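Search this site Enter keyword Go

Gil Overnight Hand Cream review

My hands get bad in October. The heat comes on in the house, I wash dishes without gloves, and within a couple of weeks the skin over my knuckles is rough and starts to split. I have used the same drugstore petroleum jelly for years and it works fine, but it gets on everything I touch. I wanted something I could put on at night and still hold a book.

Gil Overnight comes in a flat metal tube with a screw cap. The cream is off-white and thick, closer to a balm than a lotion, and at room temperature you have to press hard to get it started. A piece the size of a pea covers both hands. I used more than that the first night and had to wipe some off on a towel.

It has a smell, though the label says unscented. To me it is a little like candle wax with something grassy under it. It fades after ten minutes or so and I stopped noticing it by the end of the first week. If you are sensitive to smells, try it in the store first.

I put it on every night for 27 nights, after brushing my teeth, and used nothing else on my hands except ordinary soap. The first change was around my nails. The cuticles had been dry and catching on sweaters, and they were soft by the third or fourth morning. The knuckles took longer. One deep crack on my right thumb closed in the second week. The backs of my hands look better but still feel dry by late afternoon, so I would not count on one application lasting through a work day with a lot of hand washing.

It sinks in slower than the Brella cream I reviewed in the spring. Give it a quarter of an hour before you pick up your phone. On the other hand, Brella stung on broken skin and this did not sting at all.

The tube is my main complaint. The metal creases where you squeeze it, and mine got a pinhole at one of the creases with a third of the cream still inside. I moved the rest to an old lip balm pot. The cap is also small and easy to drop – mine has been under the bed twice.
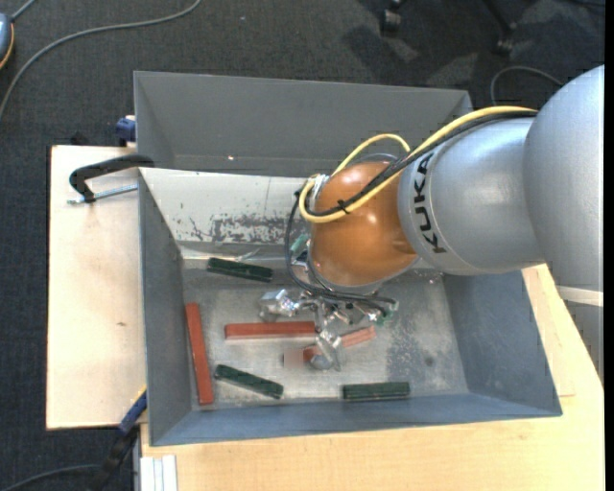 Märta Westerberg: I had the same split in the tube, right at the fold. Rolling it up from the bottom with a hairpin helped with my second one. I also use it on my heels with socks over it and I like it better there than on my hands.

I tried the heels after reading that and it does work, but the socks need a hot wash afterward.

I would buy it again in winter for nights only. For daytime I am staying with a lighter lotion.

Recent reviews
Brella Daily Hand Cream
Vaner Oat Cleansing Bar
Giretti Lip Mask, two shades
Cotton gloves for overnight use
Vaner Foot Balm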